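Monday, February 8, 2021

Wearing fewer clothes (as in owning them)

I said in January that I would stop buying clothes until the summer, and a few people asked how it was going. It is going fine. I have bought one pack of socks, which I had allowed for.

The main thing I've changed is the washing. I used to put everything in the basket after one wear, out of habit. My mother did the same and the machine in her kitchen ran every day. Now shirts get one day, jumpers get a week or so, and jeans go until they need it. The machine is on twice a week and the electricity bill has come down a bit, although we were also away for part of the month so I wouldn't read much into that.

I wash at 20 degrees for nearly everything. Towels and sheets still go in hotter. I gave up on fabric softener because it made the towels worse at drying, and I haven't missed it. The powder is the plain one from the refill shop in Brodness, which costs less if you bring your own tub.

Drying is harder. We have no garden and the flat on Millach Road gets damp, so the rack stands in the back room with the window open a crack. Thick things take two days. I turn them inside out on the second morning, pockets and hoods especially, otherwise they smell.
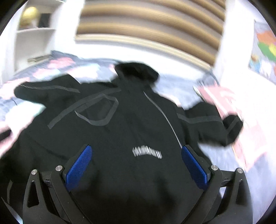 Mending I am still bad at. Soledad Rivadeneira from my old work showed me how to do a ladder stitch over a video call and I have since closed up two seams and the lining of a coat. The coat looks all right from a distance. Zips I take to the repair place next to Semeniuk, where they charged me 7 pounds for the last one.

What I haven't sorted out is shoes. My walking boots have gone at the heel and the cobbler is shut for now. I may glue them and see. If anyone has used the glue in the grey tube I'd like to know whether it holds in the rain.

I'll write again when the weather is warmer and the rack can go away.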